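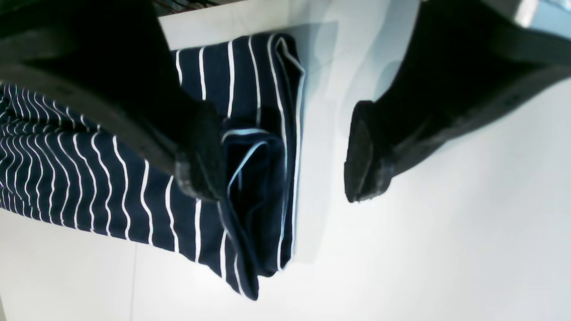
Wrist camera view, navy stripes on the white table.

I've had the Skastard folding kit in my spare room since October, and enough of you have written in asking whether it's worth the money that I finally sat down to do this properly. I'm a hobbyist with a robot arm and a lot of laundry, so keep that in mind. If you run a real lab you'll probably find half of my complaints adorable.

First, what you get. The kit is a pair of gripper fingers, a small camera that mounts at the wrist, the cables, a little bag of screws and a year of the folding software. You do not get an arm. I missed that the first time I read the page (it's there, in gray type, under the photos) and so did my friend Yolanda Villanueva, who ordered the same week I did. She ended up buying a used Bakinby arm, I already had one, and the kit bolted onto both without any drama. The manual says 2 hours for setup. I took a whole Tuesday evening, but I also stopped for dinner and put the camera bracket on backwards.

The fingers are the best part by a mile. They're thick and black and not at all pretty, with a ribbed bit at the tip that does the real gripping. My old set was smooth and shirts just slid right out of it. These hang on! Knits especially. You can see the tips getting scuffed, and mine looked rough pretty early on, but I can't say the grip has gotten any worse for it. Replacement tips are sold in pairs and they're not expensive.

The camera I'm more mixed about. Being right there at the wrist, it gets a really good close look at folds and edges, and the software leans on that a lot. My navy striped shirt with the light blue trim is the one I use for testing everything, and that pale edge against the dark cloth seems to be exactly what it likes. Plain black T-shirts are another story. It'll poke at one, back off, poke again, and then ask for help. Also, watch your lighting. I've got a white table and a bright lamp, and part of the picture gets so blown out that there's barely any table left to see. I turned the lamp toward the wall and things improved a lot. The picture also comes up rotated on my screen and I had to dig through three menus to find the setting - it's under Mount, not under Camera, if you're looking.

So how well does it fold? I ran 200 folds over a couple of weeks, all shirts and dish towels, and kept a tally on the back of an envelope. It gave up completely on 13 of them. Most of those were the black T-shirts, plus one linen thing of my sister's that I shouldn't have put on the table at all. The rest came out somewhere between "nice" and "well, it's a rectangle." Towels are great. Sleeves are where it gets creative. Sometimes one gets tucked in so deep that the whole shirt has a lump in the middle, and you'll need to shake it out and start over.

It's slow, too. I can do a whole basket while it's thinking over its second shirt. If you're buying this to save time, please don't. I bought it because I love watching a machine try to work out fabric, and for that it's been the most fun I've had with the arm.

Noise is fine. I can have the door open and still hear the TV. The one thing that drives me up the wall is the chime at the end of every fold, which you can make quieter but can't turn off. I wrote to support about it and got a very nice answer from someone named Imani Ostrowski, who said it's on the list for an update. She also sent me a better profile for towels without my asking, so points for that.

The price is 300 dollars, and after the first year the software is a subscription. You can keep using the version you have if you don't renew, you just stop getting new garment profiles. I think that's fair. I did try the Unerby fingers before this (cheaper, nicer box) and sent them back, they were too narrow to hold a fold down flat.

Things I'd want to know before ordering:
Check your wrist plate against the drawing on their site.
Get a second pair of tips right away, shipping is the same.
Use a table with no gloss to it, and keep the lamp off to the side.
Start with stripes or anything with a contrasting edge.

I'm giving it four out of five. I'd take off another half for the chime if my form let me do halves. Next up I'm trying it on pillowcases, and Yolanda wants to see what it makes of socks, so I'll add a note down here once we've done that.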